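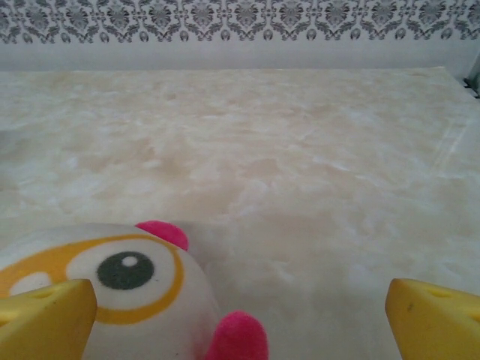

13. Januar 2019, Schnittplatz 2, Projekt Bollau

Interview Timilberg, Digitalisierung der Originalbänder. Vorlage: MiniDV, PAL, 4:3, Ton 16 Bit / 48 kHz. Laut Bandzettel im September aufgenommen, Jahr fehlt. Einspielung über FireWire, kein Umweg über Analog.

Band 1 läuft ohne Fehler durch. Band 2 hat Dropouts ab Bandanfang, nach dem Umspulen deutlich weniger. Zweiter Durchgang gespeichert, erster verworfen. Insgesamt 96 Minuten nutzbares Material, davon 10 Minuten Schnittbilder ohne Gespräch (Bücherregal, Hände, Fenster zum Hof).

Timecode springt auf Band 2 zweimal auf null zurück. Clips deshalb einzeln erfasst und von Hand benannt, Schema Band_Clip_laufende Nummer. Bitte nicht umbenennen, die Untertiteldatei verweist darauf.

Ton: Ansteckmikrofon auf Kanal 1, Kameramikrofon auf Kanal 2. Kanal 1 brummt bei 50 Hz, Kerbfilter reicht. Kanal 2 nur als Reserve behalten, zu viel Raum. Die Passage über die Zentralbanken ist auf Kanal 1 durch Stoffrascheln gestört, dort Überblendung auf Kanal 2, 8 Frames.

Bild: Zeilensprung, unteres Halbbild zuerst. Deinterlacing erst nach dem Schnitt. Weißabgleich wechselt im zweiten Drittel sichtbar ins Blaue, vermutlich wurde das Deckenlicht ausgeschaltet. Korrektur für Kinoshita-Fassung angelegt, Fatier will unkorrigiert.

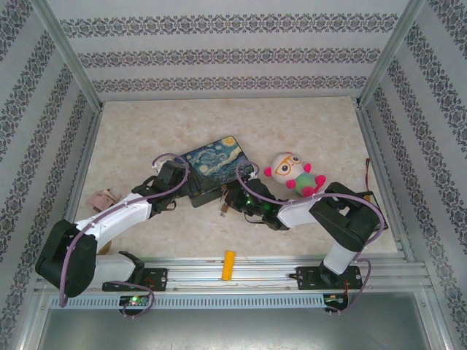 Tischaufbau mit zwei Armen, links und rechts auf der Schiene.

Transkript: Rohfassung fertig, 1215 Zeilen. Nach Streichung von Wiederholungen und Versprechern 815. Französische Buchtitel im Original belassen, Übersetzung in eckigen Klammern nur beim ersten Vorkommen. Untertitel höchstens zwei Zeilen zu 37 Zeichen.

Offen:
Rechte an den eingeblendeten Zeitungsseiten klären
Band 1 gegen die Prüfsumme der Sicherungskopie testen
Vorspann Fatier, Schriftgröße zu klein für 4:3
Pegel der Fragen aus dem Off um 4 dB anheben, danach nochmals abhören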